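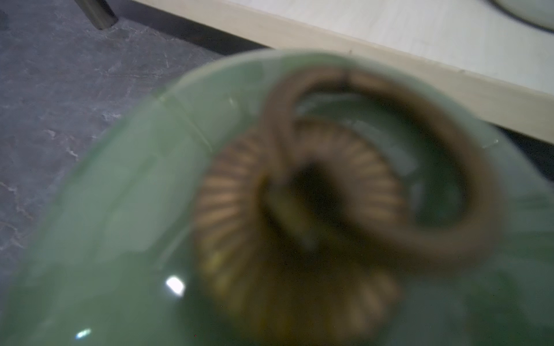
Ribbed part and loop, lying in the pale green bowl.

How to clean old ribbed fittings and the glass

You need washing-up liquid, a soft toothbrush, two cotton cloths and lukewarm water. Switch off the electricity before you take down any lamp.

1. Brush the dust out of the grooves while the metal is still dry. Follow the direction of the ribs.
2. Wipe with a damp cloth and a little soap. Do not leave the fitting in water, it can stay wet inside.
3. Wash the glass by hand, separately, and hold it from below. Very hot water can crack old glass.
4. Dry everything and wait around 15 hours before you put it together.

If the metal is lacquered, do not use polish – it will make patches. I made this mistake last November with a lamp from Sulgate.

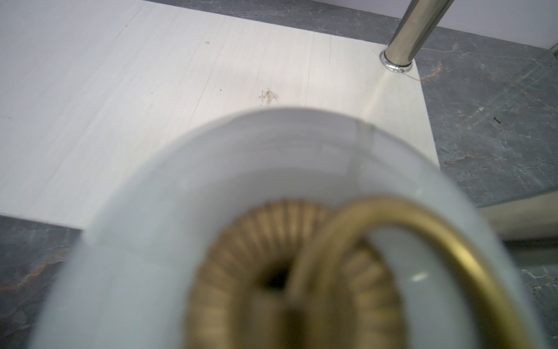

Selim Altıntaş wrote to me that he uses a hairdryer on the cold setting for the grooves, and after this he waits only one night.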